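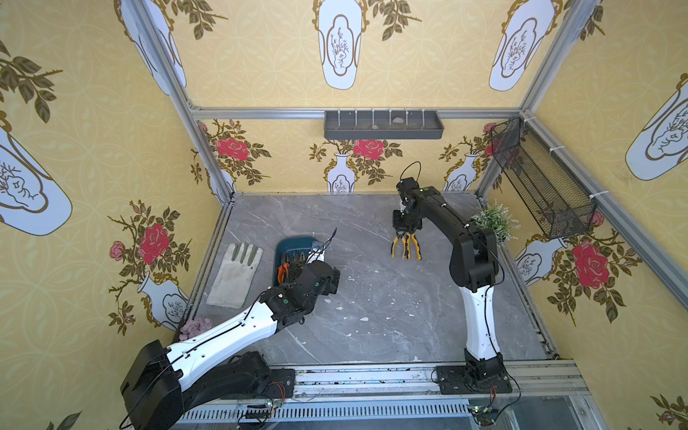 Pliers, pliers and more pliers

I have been putting off the tool sort-out since we moved to Wetthorpe, and I'd probably have gone on putting it off if the kitchen tap hadn't started dripping. I went to find the grips and found instead that we own a frankly silly number of pliers. Orange handles, yellow and black handles, red handles, no handles to speak of (the rubber came off in my hand, yuck). My dad's, my husband's, the ones the previous people left behind in the meter cupboard. All in one heap, all tangled up together with their jaws round each other like puppies.

So this is a post about pliers. Sorry if you came for the soup recipe, it's coming next week!

I'm a great believer in the blue tray. A dark blue plastic one with sides, the sort of thing you can tip a whole jumble of tools into and still see what's in there. Drawers are where tools go to hide. With a tray you pull one thing out at a time, look at it, decide, and put it somewhere else. My friend Simone Magalhães taught me that when she helped me clear the old flat, and she's very strict about it. You are not allowed to rummage. One out, decide, next one out.

The deciding bit is where I come unstuck, I must say. My first pair out had orange handles and I spent five minutes wondering whether they were the good ones or the ones I'd bought in a panic at the Jarnov place on the ring road. I opened and closed them a few times. Stiff as anything. A drop of oil in the joint, a good wipe with an old sock, and they were lovely again, so they stayed. The next lot didn't do so well. If the jaws don't meet when you hold them up to the window, they're no use to anyone, and out they went.

Can I put in a word for gloves, too? I used to think they were for proper workmen and then I got a blood blister off a pair of long-nosed pliers (the pinch is exactly where you don't want it). Now I won't start without mine. The ones I like are the cheap knitted sort with the dipped fingertips. Off-white is a daft colour for a work glove and they look terrible within a fortnight, but the grip is good and I can still feel what I'm picking up. I wash them with the tea towels, don't tell my mother-in-law.

Then there's the question of where it all goes. I was all for a pegboard until I saw the price, 50 quid before you've bought a single hook! A little shelf with upright dividers does the same job for pliers, in my opinion. You slot them in between the pegs and you can see at a glance which gap is empty. For anything that won't stand up nicely I like a black mesh basket on the side wall, held on with cable ties. Cable ties are the best thing in the whole shed. I got a bag of 225 from Magbanua's and I've been tying things to other things ever since.

And please, let yourself have something pretty. I know it's only tools, but I spend a fair bit of time with mine and I don't see why it should all be grey. Big red roses on the wall, white vases with gold edges, a bit of yellow paper with olive leaves on it, yes to all of it. Plus an artificial plant or two, the little white flowers are sweet and I can't kill them. I'm also fond of a pebble on a shelf. My sister says I'd wallpaper the inside of the boiler cupboard if they let me, and I would, I've got half a roll of the Alura left.

Final tally: 10 pairs kept, the rest in a box by the front door for the repair café. I still haven't done the screwdrivers. The tap is still dripping as well, the washer I bought is the wrong size, so if anyone knows what fits an old mixer with the cross-shaped handles, leave me a comment.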